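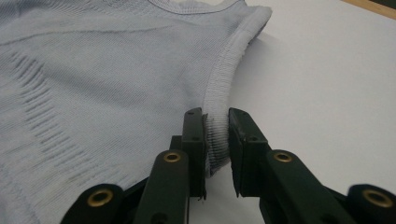 Pale blue knit on the white tabletop.

November 2022 — cellar notes, Pallside

Racked the Domell lot into the 780 liter tank. Left 40 liters behind with the lees, more than I wanted. Topped up the six barrels from Guzmán. Barrel 3 smells a bit of struck match, so it gets stirred again before we decide on copper. The Turkodar pump is losing prime on the suction side — new gasket ordered. Malolactic still going on the August fruit. No sulfur on that one yet, please. Hose rack needs relabeling.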